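Getting Back to Work After a Long Illness: What Three Employers Put in Writing
Student project report, Health and Society
Lahcen El Ouafi
Submitted 11/10/22

1. Background

My aunt went back to her job at a bakery four months after heart surgery. Her boss gave her a card, a plant and the 5 a.m. shift. I wanted to know whether other workplaces had a better plan, or at least a later one.

2. Method

I wrote to local employers in August and asked for their return-to-work policy. Three agreed to take part: Grisus (packaging), Berrada (accounting) and Bollen (a garden supply store). A fourth, Rerker, sent me a discount code. I also interviewed 6 people who had been off work for two months or more with a serious illness. Interviews were done by phone, and I took notes by hand, which my wrist would like recorded under limitations.

3. Results

The Grisus policy runs to 46 pages. The word "fatigue" appears in it once, in a section on metal shelving. Berrada has a single page, written by someone who had clearly been ill themselves, and it covers shorter days, a named contact and what coworkers will be told. Bollen had nothing in writing, but the manager talked to me for an hour and seemed to have thought about it more than anyone.

The people I interviewed mostly did not bring up policy at all. Four of them talked about tiredness. One had been a warehouse lead before her stroke and said the first week back felt like "running a marathon to get to the coffee machine." Two had been asked to prove they were still sick by filling out a form that a healthy person would need a lie-down after.

Light and noise came up more than I expected. Three people had trouble with bright rooms after their illness, and one of them was told that moving her desk would need a facilities request. She bought a hat. 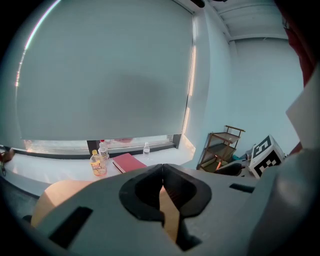 Figure 1. Roller blind pulled most of the way down, with daylight at the edges.

4. Discussion

Small changes were the ones people remembered - a blind, a chair, a later start. None of the three employers could tell me what these had cost them. The only price I have is from the woman with the hat, who later paid $189 for tinted glasses and is still waiting to hear about the desk.

5. Limitations

Six people is a small group, and I found two of them through my aunt. Employers with truly bad policies probably did not write back. I would also ask about sleep next time, as it came up in the last interview and by then it was too late to ask the others.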